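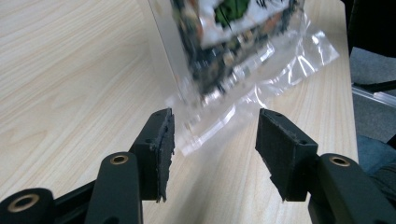
Do neighbors in the same town mean the same thing when they call a surface rough? For the most part they do, but agreement drops quickly once the word has to be separated from close relatives such as scratchy, coarse and ragged.

### 4.2 Rough words and edge words

We came to this part of the word list expecting a dull afternoon of tallying, and it gave us the most interesting pattern in the whole survey. Speakers in Hurkport and Ashby completed the same 200 prompts, working in pairs at a kitchen or library table, and were free to give as many words as they liked for each. After removing repeats within a pair we were left with 2,147 responses. The single most common was *rough*, which turned up for tree bark, wool blankets, concrete steps, unshaved chins and, to our delight, the voice of someone with a cold.

*Rough* does very little work alone. Speakers used it as an opening move and then went looking for something better. A typical run from Ashby goes "rough, well, scratchy, like a cheap scarf." In Hurkport the second word was more often *coarse*, and the comparison was usually with sand or salt. We think the coast explains a good part of this, though the older fishing vocabulary described in Section 2 has mostly gone from daily speech.

The second finding concerns edges. English has a lovely supply of words for the place where a soft material gives out: *frayed*, *ragged*, *tattered*, *fuzzy*, *feathered*, *whiskery*. We had grouped all of them under texture in our first coding scheme, and that was a mistake. Speakers keep the face of a material and its border well apart. A dark gray facing like the one in Figure 3 is rough across its surface and ragged where it ends, and most pairs were quite unwilling to swap the two adjectives. *Ragged* for a whole surface was accepted only when there were holes in it.

**Figure 3.** Rough, dark gray facings with frayed edges on two black pads.

*Whiskery* deserves a paragraph of its own. It was offered by 38 pairs, nearly all of them in Ashby, and it covers short loose fibers that stick out but haven't come away. Once they have come away the word is *shedding*, or for some older speakers *molting*. The Forkar dialect notebooks list *whiskery* only for barley and cats, so the textile sense may well be new, and we would love to know how it got started. A sewing circle is the obvious suspect. None of our speakers could remember learning it.

Age mattered less than we had guessed. Younger pairs gave fewer edge words overall (*frayed* and *fuzzy* cover most of what they need), but they were just as firm about the line between surface and border. The pairs who blurred it were, almost without exception, people who had grown up in Lurketeo and moved to the coast as adults. There *ragged* is a general word for anything in poor shape, including roads and weather. Of the 19 Lurketeo speakers in the sample, most accepted "a ragged blanket" for one with neat edges and a worn middle.

Order effects are a fair worry with a list this long. We ran the texture prompts in the first half of the session for one set of pairs and in the second half for the other. Tired speakers said less, as one would expect, yet the choice between *rough* and *ragged* held steady in both sets. Responses to the matching prompts for smooth surfaces are taken up in Section 4.3.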